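# Salt, Time and Cabbage: a Small Study of Home Fermentation

Project report, Food Culture and Preservation
Boglárka Lakatos, Neusa Magalhães, Josué Marinho
Supervisor: Anikó Bárány
27 January 2025

## 1. Why we chose this subject

In my family the cabbage was always made by my grandmother, in a gray stoneware crock with a stone on top. She did not weigh the salt. When I asked her how much to use, she showed me her hand. Neusa comes from a place where sour cabbage is almost not eaten, and Josué had tasted it only from a can. So the three of us started from very different points, and we thought this would be good for the project.

Our question was simple: how much does the amount of salt change the taste and texture of fermented cabbage, when it is made in a student kitchen with no special tools? In the recipes we collected, the salt goes from very little to so much that the cabbage must be rinsed before eating. Many of them give the amount in spoons, and a spoon of coarse salt is much lighter than a spoon of fine salt. We wanted to work by weight and write everything down.

We did not try to measure bacteria. We have no training for it and the course did not ask for it. The report is about cooking and eating, and the results should be read in this way.

## 2. Materials

We bought the cabbage from Fagundes, the vegetable shop near the student residence. The owner let us choose the heads ourselves, and we took the heavy ones with tight leaves. After removing the outer leaves and the cores we had 3,419 grams of cabbage for the main batch. The salt was fine sea salt with no added iodine. In one small side jar we also used caraway seed, which my grandmother considers necessary and Neusa considers a mistake.

The jars were ordinary glass jars with a screw lid. As weights we used small plastic bags filled with brine. We filled them with brine and not plain water, so if a bag leaked it would not change the salt in the jar too much. One bag did leak, in the second week, and we were glad of this decision.

For cutting we had two knives and one old box grater. The grater was a bad choice. It made the cabbage too fine, and the test jar we prepared with it became soft very soon. We did not count that jar in the results.

## 3. Method

The work was done in December, in the shared kitchen on our floor, which is called Stullberg after the name of the building. The kitchen is not heated at night, so the temperature was lower than most recipes advise. We did not correct for this, but all the jars stood on the same shelf and had the same conditions.

The steps were the following:

1. Remove the outer leaves and keep a few clean ones for the top.
2. Cut the head in quarters, take out the core, and slice the quarters as thin as possible with a knife.
3. Mix all the cabbage in one large bowl, so that every jar has leaves from every head.
4. Divide the cabbage by weight and add the salt to each part.
5. Press and squeeze by hand until there is enough liquid to cover the cabbage.
6. Pack the jar firmly, put a whole leaf on top, then the weight, and close the lid without making it tight.

Step 3 was not in our first plan. Anselmo Meireles, who cooked many years in a school canteen and answered our questions by phone, told us that two heads from the same box can be very different in sweetness. Without mixing, he said, we would be comparing cabbages and not salt. He was right, and I am thankful that we called him before we began.

We prepared three levels. The low level had 1.5 percent salt by weight of cabbage, the middle level 2 percent, and the high level 3 percent. Each level was divided between several jars, so we could open one and leave the others closed. We opened the first jars after one week, and then again at two weeks and at the end of the third.
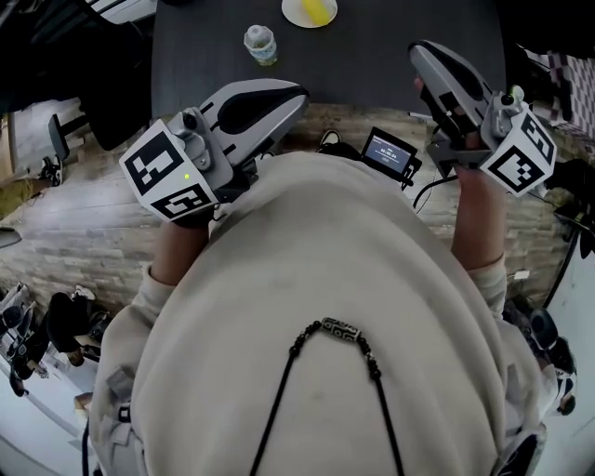
At each opening we wrote notes separately, on paper, before speaking to each other. We did it this way because in the first trial Josué said "very sour" aloud, and after this all of us found it very sour. The notes had four parts: smell, sourness, saltiness and bite. With "bite" we mean how much the cabbage resists the teeth. We did not give points. We tried to give points in the trial and it was not useful, as each of us understood the numbers differently.

For comparison we also bought a jar of Prekell, a ready-made sauerkraut which is sold in the supermarket here. The label lists a drained weight of 691 grams. It is pasteurized, so it does not continue to ferment, and we could use it as a fixed point at every tasting.

## 4. Results

### 4.1 After one week

The low-salt jars were the most active. There were bubbles when we pressed the leaf, and the smell was strong and a little like radish. The taste was already sour, but the raw cabbage was still present behind it. The middle jars were milder. The high-salt jars tasted mainly of salt, and Neusa wrote in her notes that it was "a salad with an accident."

The color had changed little. All jars were paler than on the first day, and the brine was cloudy, more in the low level than in the others.

### 4.2 After two weeks

At this point the differences in texture appeared. The low-salt cabbage was still pleasant but less firm. The middle level had the best bite, and two of us wrote the word "clean" for the taste without having agreed on it. The high level was the most crisp, but sour only at the end, after one has chewed for some time.

One of the high-salt jars had a thin white film on the surface. We read in the course handbook that this is most often a harmless yeast which grows where air reaches the brine. In this jar the weight had moved to the side -- it was the jar with the leaking bag. We decided not to taste from it and threw it away. For a report it is perhaps a pity to lose a jar, but we preferred to be careful.

### 4.3 At the end

In the third week the low-salt jars became too soft for our taste, and the smell was heavier. Josué still liked them and ate most of one with fried potatoes. The middle level changed only a little. It was more sour, rounder, and had a light taste of apple that none of us can explain. The high level improved the most. After the whole time it was balanced, though we would still rinse it quickly before serving.

Compared with our jars, the Prekell was softer than all of them and had a simpler sourness, with some sweetness. I want to be fair here: it was also the only one that tasted the same every time, and in a soup it was perfectly good.

## 5. Cooking with the results

A preserved food is made to be used, so we cooked two dishes with the middle-level cabbage. The first was a stew with pork shoulder, paprika and sour cream, from my grandmother's notebook. The cabbage must go in late, when the meat is already almost soft, as the acid slows down the cooking of the meat. In our first attempt we put it in at the beginning and waited up to two hours longer than we had planned. We ate very late.

The second dish was Neusa's idea. She cooked white beans with garlic and bay leaf, and mixed in the cabbage at the end, off the heat, with olive oil. It is not a traditional dish of any place that we know. It was the dish that the other students on the floor asked about, and we have written the recipe on a sheet beside the stove.

We kept the brine also. A few spoons of it can replace vinegar in a potato salad. Josué used it in a bread dough in place of some of the water, leaving out the salt of the recipe. The bread was dense but had a good taste.

## 6. What we would do differently

The first thing is temperature. We had no thermometer on the shelf and we can only say that the kitchen was cool. With a simple thermometer, read in the morning and the evening, our notes would be easier to compare with those of other groups.

The second thing is the weights. Bags move, and they are not nice to handle. In the student magazine Lulevum there was a short article that recommended cutting a disk from a firm cabbage core and pressing it under the shoulder of the jar. We tried it in one extra jar, too late for this report, and so far it holds well.

The third thing is the number of tasters. Three people who live together and eat the same meals have perhaps similar habits. My own notes are surely influenced by what I ate as a child, and I found the caraway jar better than the plain ones before I had even opened it. We left the caraway jar out of the comparison for this reason.

## 7. Answer to our question

In a cool kitchen, and for a fermentation of three weeks, 2 percent of salt gave the cabbage we liked most. With less salt it was ready sooner and had to be eaten sooner. With more salt it needed patience, and it would probably have continued to improve if we had left it. Fine slicing by knife and a weight that stays in its place seemed to matter almost as much as the salt.

When I went home for the holidays I brought a jar to my grandmother. I asked her to take her usual handful of salt for one head of cabbage, and I put it on the scale. It was a little more than our middle level. She ate two forks of our cabbage, said it was good, and asked where the caraway was.

## Thanks

We thank Anikó Bárány for her comments on the first draft, and for allowing us to change the subject after the deadline. We thank Anselmo Meireles for his advice, and our neighbors on the floor for their patience with the smell.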